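Chapter 5
Sharing Things Out

Two children, one slice of cake. Every parent knows the rule: one cuts, the other chooses. It is the oldest piece of economics most of us ever meet, and it works because the cutter is greedy. Economists are fond of arrangements like that.

Trouble starts with the third child. Whoever cuts can no longer be kept in line by a single rival, and the two choosers may gang up. By the time you reach 100 claimants, you have invented either a government or a riot.
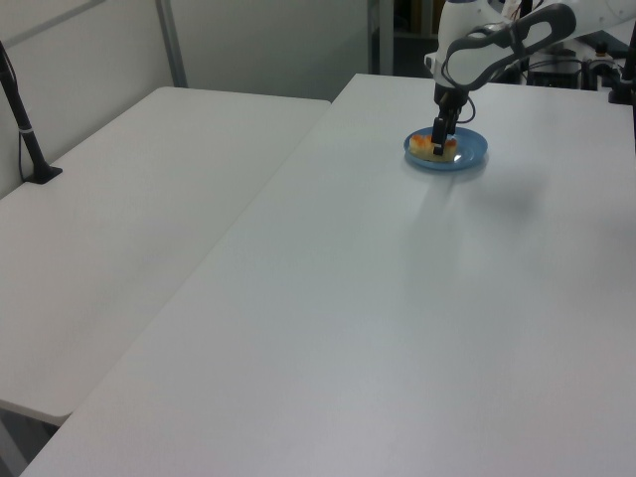
Figure 5.1 A small piece of what looks like cake, on a light-blue plate.

In this chapter we follow the town of Datlow, which has a budget of 1000 crowns and three districts, Erel, Shehu and Zukavik, each convinced that the other two are overpaid. Its mayor, Jérémie Renaud, would like to be fair and also to be re-elected in November. We shall see how far these aims can be squared.

Section 5.1 sets out what we mean by a fair share. Readers who already know what they mean by it should read the section twice.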